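Kitchen Tips for Keeping a Food Diary When You Watch Your Sugar

Many people buy a food diary, write in it with great care for one week, and then it lies in a drawer. I did this three times. The problem was mostly my kitchen, because nothing in it was arranged for writing or weighing. After I changed some small things, the diary became as normal as washing the cups.
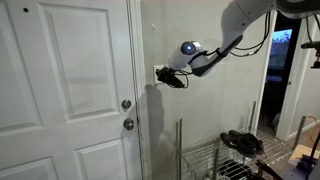

Nurkden Home Notes
Written by the page editor, kitchen and household tips

Keep the diary where you eat, and keep the pencil with it. I tie the pencil to the diary with kitchen string. A pen dries out near the stove, and then you say to yourself that you will write later, and later you do not remember the two crackers.

Leave the scale on the counter. If it lives in a cupboard behind the big pots, you will guess the weight, and my guesses for rice were always too small. Put the bowl on first, press zero, then put in the food. For sticky things such as peanut butter, put the open jar on the scale, press zero, and take out your spoonful. The number with a minus sign is what you took.

Dry food and cooked food are not the same number. Decide which one you write and stay with it. I write dry weight for rice, oats and pasta, with a small "d" after it. When I cook for more people I weigh the whole pot after cooking. Before this you must know the weight of the empty pot, so I wrote it on a piece of tape and put the tape inside the cupboard door. My soup pot is 1656 grams with no lid. It looks like a strange thing to keep in a kitchen, but I use this number every week.

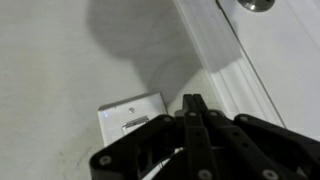 The same tape is good for glasses. Fill your usual glass with water, pour it into a measuring jug and see what it holds. Mine holds 200 milliliters, so in the diary I only make one short line for each glass. Do the same with your cereal bowl, your soup ladle and the cup you use for milk.

For lunch boxes, write on the lid before the box goes into the refrigerator. A grease pencil works on most plastic and washes off with warm water and a little soap. I write the food, the weight and the day I cooked it. My boxes are the flat ones from Thiele and the writing stays on them well, but on soft lids it can rub away, so there I use masking tape.

Prepare a snack shelf. Put nuts into small jars, one portion in each, and write the weight one time on a card beside them. When you take a jar, you copy the number from the card. It takes up to 14 jars if you fill the shelf for two weeks, and old mustard jars are good enough.

About salt: a reader in Cullovgate asked me how to write down broth cubes. Look at the package for the salt or sodium in one cube and write that. Some packages give the amount for 100 milliliters of ready broth, so you must multiply. I once made a pot of 3000 milliliters and wrote the salt for only one cup, and for several days I could not understand my totals.

On Sunday-type days, when the family eats long and everything is on the table together, I do not weigh. I write "big meal" and the names of the dishes. The page is still useful when you look back at it with your doctor or nurse. If you take medicine for sugar, please ask them before you change how much you eat.

Clean the scale with a damp cloth only, and take out the battery if you go away for the summer.

Next on this page: how to store the Jindenlow measuring spoons so the small one does not get lost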